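January, still dark at half past four

Spent the afternoon on the big white surface in the back room, which has been annoying me since before Christmas. It began as a work surface and has been, at various points, a post office, a seed nursery and a place where lamps go to wait for bulbs. I took it all off. The pile on the floor looked larger than it had any right to, and for a good ten minutes I stood in it with a mug and considered putting everything back.

Found underneath: the warranty for the Skido heater (expired), the Simel catalogue I accused Assunta Bortolotti of walking off with, and an envelope with 424 written on it in my own hand and underlined. A locker? A bus? I've kept the envelope in case it comes to me in the bath.

The catalogue is a delicate matter. I was quite short with Assunta about it in the autumn, and she said in that mild way of hers that it would surface. I have put it in my bag to hand over, and I'm working on a form of words in which I'm generous and was never wrong.

Two bin bags went out. The seed packets have gone in the Paketine box with the others, unsorted, and I'm not going to think about the ones dated three years ago. Kept the Russo tin even though the lid doesn't fit, and put the loose screws in it, so now there's a tin of screws that will go everywhere the first time it's picked up.

Then the wiping. I used the spray that claims to do 200 washes or wipes or whatever unit they've settled on, and went over the whole thing, and went over it again with a dry cloth, humming.

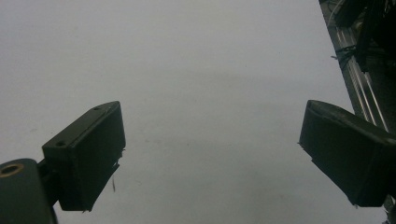
I have always been a poor cleaner of large pale things. Baths, fridge doors, the car we had when I was thirty, all of them came out of my hands looking as if I'd been over them with a slice of toast. So I was pleased enough until I got my face down close, and there they were, faint greyish streaks running sideways across the middle, a bit to the left. You could barely tell them from the white. I could tell, naturally, and will now look for them every time I go in.

Soup for supper. Must ring about the gutter, and ask Assunta whether 424 means anything to her, after the catalogue business, not before.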